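第二章 采购前的规划与预算

本章适用于 Draver 手持夹爪采集套件(以下简称"套件")的标准版和户外版。已经收到货、只需要安装的用户请直接看第三章。批量采购的用户请先读完本章再下单,套件拆封后不接受更换版本。

本章修订日期:2025年1月21日。旧版中关于租赁的内容已移到附录B。

2.1 采购前先确定的事项

下单前请按顺序完成以下步骤。2.7 节的预算表按这个顺序排列,中途跳过某一步,后面的数量会对不上。

1. 列出要采集的任务。每个任务写一行,写明操作对象、台面类型、室内还是室外。只写"抓取""整理"这类词不够,要写到物品一级,例如"把文件夹竖放到架子上"。
2. 给每个任务填上计划时长。时长按有效录制时间计算,不含换场地、摆放物品和充电的时间。
3. 把有效时长合计,填入预算表第一栏。
4. 确定同时工作的操作员人数。每名操作员同一时间只能使用一支夹爪套件,双手任务需要两支。
5. 确定采集场地。场地不止一处时,分别注明是否有市电、是否有桌面可以放主机、设备当晚能否留在现场。
6. 确定数据交付方式。由 Trollimdale 软件在本机导出,或者整盘寄送。两种方式需要的硬盘数量不同,见 2.5 节。

注意:任务清单在下单后仍可修改,但双手任务和单手任务之间的改动会影响套件数量。拿不准的任务先按双手填。

2.2 选择版本

标准版用于室内固定工位。户外版增加遮光罩、腕带和加厚收纳箱,夹爪本体与标准版相同,手指、安装板和主板可以互换。

有下列任意一种情况的,选户外版:

任务清单中室外任务的时长超过总时长的一半。
设备需要每天搬运。
操作员要站立或走动录制,身边没有可以随手放下夹爪的台面。

只是偶尔到室外录制的,可以买标准版,再单独加购遮光罩和腕带。加厚收纳箱不单卖。

两种版本都不防水。户外版的"户外"指光照和搬运条件,雨天和有明显露水的早晨不要使用。因进水造成的损坏不在保修范围内。

2.3 计算套件数量

1. 取有效时长合计。
2. 除以每支套件的规划寿命 300 小时。这里的规划寿命指手指接触条和铰链在首次大修之前的有效录制时间。
3. 结果向上取整,得到按寿命计算的最少数量。
4. 取同时工作的操作员人数,双手任务按两支计,得到按人员计算的最少数量。
5. 两个数取较大的一个。
6. 再加备用机。一处场地加一支。场地之间当天可以互相调货的,可以共用一支。

第 6 步经常被省掉。夹爪跌落后即使外观完好,也要重新标定才能继续录制,标定需要平整的台面和稳定的光线,在室外不一定能马上做。没有备用机,操作员只能停下来等。预算确实不够时,宁可少安排一名操作员,也要留一支备用机。

标准版套件的单价为 2,990 元,含税,不含运费。单价包括:夹爪本体一支、手指一对、安装板一副、数据线一根、标定板一块、标准收纳箱一个。不包括主机、硬盘、移动电源和相机存储卡。

户外版价格请以 Golonell 当期报价单为准。报价单上的户外版价格有时含腕带备件,有时不含,比价时请核对附件栏。

2.4 耗材与备件

手指属于耗材,接触条会先于其他部件磨损。一对手指的单价为 197 元,按对出售,不拆卖。左右手指应同时更换,一新一旧会使闭合位置偏移,标定结果也不稳定。

手指用量与任务有关,按下面的原则估算:

软质、光滑的物品(布料、塑料壳、纸质封套)磨损慢,每支套件配一对备用手指即可。
有棱角或表面粗糙的物品(石料、木条、金属件)磨损快,每支套件配两对。
反复刮擦台面的任务,例如从桌面铲起薄片物品,单独统计,按粗糙物品再加一对。

更换手指的步骤见第六章。采购时只需确认手指型号与安装板型号一致。旧款安装板的孔位与新款不同,手里有旧设备的用户,请把安装板背面的型号写在订单备注里。

注意:不要用胶水修补接触条。胶层会改变手指厚度,修补过的手指不能用于标定,也不予退换。

下列备件建议随首批订单一起买,单独补货要另付运费:

数据线,每两支套件备一根。
安装板紧固螺钉,每处场地备一包。
标定板,每处场地备一块。标定板弯折后即作废,不要和手指放在同一个隔层里。
镜头布,按操作员人数准备。

2.5 主机、存储与供电

主机由用户自备。最低配置见附录A,此处只说明与采购有关的部分。

1. 每台主机最多连接两支夹爪。双手任务必须把两支接在同一台主机上,否则时间戳需要事后对齐,Trollimdale 软件不提供这项功能。
2. 主机要能在电池供电下完成一个班次。达不到的,为每台主机配一块移动电源。移动电源的输出接口请对照附录A,不要用转接头串联。
3. 硬盘按任务清单的时长购买,并按双份计算。一份留在场地,一份用于交付。
4. 选择整盘寄送的,再加一份周转盘。寄出的盘在数据验收完成后才会退回,这段时间不能指望它。
5. 相机存储卡每支套件两张,一张使用,一张备用。请使用附录A列出的速度等级,低速卡会丢帧,丢帧的片段在验收时整段剔除。

供电预算容易漏掉充电器。一支夹爪配一个充电位,午休时轮流充电的做法在冬季不可靠,低温下电池放电快,充电也慢。

2.6 支架与固定附件

手持采集不需要支架。需要固定视角画面的用户,可以加购 Bassey 台面支架或落地支架。两者的接口相同,相机座可以互换。

1. 台面支架用夹具固定在桌沿。下单前量桌沿厚度,并确认桌沿下方没有横梁。桌沿带弧度或向上翘起的,夹具的压脚会打滑,请改用落地支架。
2. 落地支架需要平整地面。铺砖地面如果砖缝较深,三个脚要避开砖缝。
3. 室外使用落地支架时必须加配重袋。配重袋空袋发货,沙子自备。

注意:不要把支架夹在遮阳伞的伞杆上。伞杆随风摆动,固定视角的画面会失去参照。

2.7 填写预算表

预算表分为设备、耗材、附件、人工、场地、预留六项。请用附带的电子表格填写,黄色单元格由用户填,其余单元格自动计算。

1. 设备一栏填 2.3 节得到的套件数量和版本。
2. 耗材一栏填手指对数。首批和补货分开填,补货日期写在备注里。
3. 附件一栏填主机、硬盘、存储卡、移动电源、支架。已有的设备也要列出,单价填零,验收时要核对序列号。
4. 人工一栏按班次填写。把摆放物品的辅助人员单独列一行,不要并入操作员。
5. 场地一栏填租金、搬运费和停车费。使用自有场地的,租金填零,搬运费照填。
6. 预留一栏用于返工。验收不合格的片段需要重录,重录占用的是人工和场地,设备费用基本不变。

运费由 Golonell 在确认订单时给出,填在设备栏末行。到货后 30 天内发现缺件的,可以免费补发,超过这个期限按备件价格结算。收货当天请按装箱单逐件核对,箱子暂不使用的也要打开看一遍。

分两个财务年度付款的用户,建议把首批手指和全部设备放在前一年度,把补货手指放在后一年度。设备拆成两批购买时,两批的安装板可能不是同一版本,混用前要重新标定。

2.8 室外场地的补充规划

室外任务的预算与室内不同,主要差别在时间和人工。请先做一次踏勘,再填预算表。踏勘时带一支夹爪和一台主机,在计划的时段录一小段,回来检查画面和定位结果。

1. 记录光线。晴天正午的直射光会使浅色台面过曝,阴天光线均匀,可录时间长。以阴天的踏勘结果安排晴天的班次时,把每班有效时长调低一档。
2. 检查遮阳条件。固定遮阳伞的阴影会移动,录制时阴影边缘扫过台面的片段通常要剔除。需要搬动桌子跟随阴影的,多安排一名辅助人员。
3. 检查台面。户外桌的桌面常由板条拼成,小件物品可能卡入缝隙,手指尖端也可能插进去。缝隙宽度大于手指尖端的桌面,要给操作员留出练习时间,备用手指按粗糙物品计算。
4. 选定道具。每个场地准备一套,装在有盖的箱子里,不要临时拿现场的东西代替。轻薄的物品要考虑风,文件夹一类的道具可以在内页加重。
5. 确认背景中的行人和车辆。公共区域的录制需要取得场地管理方的书面同意,办理时间计入工期。

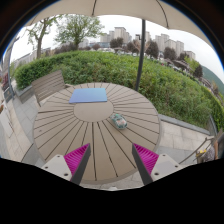
6. 确定撤场条件。下雨、风大到物品自行移动、手指表面结露,满足其中一条即停止录制。停录的班次仍要支付人工和场地费用,请在预留一栏里按当地的天气情况计入。
7. 安排设备过夜的地点。夹爪不要留在车里过夜。夏季车内高温会使手指变软,冬季从车里拿进室内容易结露。

户外任务不宜排在项目的最后一段。建议从 10 月起开工的项目先做室外部分,把室内任务留作雨天替换。替换任务的道具和标定板要随车带齐,否则遇到下雨仍然只能停工。

每转一次场地,按一次完整标定计算时间。仅在同一块场地内换桌子的,做快速检查即可,步骤见第四章。

注意:遮光罩只遮挡上方和侧面的光,对桌面反光没有作用。浅色或带光漆的桌面请铺一块哑光桌布,桌布要压住四角。铺桌布后台面变软,与不铺桌布的片段分开存放,任务名称后加后缀。

2.9 下单与确认

1. 将预算表另存一份,文件名写项目名称和版本号。
2. 把设备栏和附件栏复制到订单模板。耗材栏中只复制首批部分。
3. 在备注中写明场地数量、收货地址和收货人电话。多处收货的,每处分别写一张订单。
4. 有旧款安装板的,填写型号。
5. 发送订单,等候 Golonell 的确认单。确认单上的版本、数量、手指型号三项请逐项对照。
6. 确认无误后付款。付款后修改收货地址,需要重新计算运费。

常见的订单错误:

把双手任务的套件数量按一支填写。
只订了手指,没有核对安装板型号。
户外版重复加购遮光罩。
漏订存储卡。套件内不含存储卡,到货当天无法录制。
备用机与工作机寄到不同的地址。

2.10 追加采购

项目进行中需要追加设备时,不必重填整张预算表。在原表中新增一行,注明追加原因和对应的任务编号,设备数量按剩余有效时长重新计算。

追加的套件到货后先与现有套件做一次对照录制。在同一张桌子上用同一件物品,由同一名操作员各录一段,导入 Trollimdale 软件后查看闭合行程曲线。两条曲线的零点有偏差时,按第四章重新标定新到的一支,不要去调整正在使用的旧机。

使用时间接近规划寿命的夹爪,应在换手指时一并检查铰链间隙。间隙超出第六章给出的范围的,停止用于正式录制,可以留作培训机。培训机请在把手处贴标签,并从 Trollimdale 软件的设备列表中停用,以免误录。

大修须寄回 Golonell 服务点。寄修期间不提供代用机,所以寄修前请确认场地还有备用机可用。寄修单的填写方法见附录C。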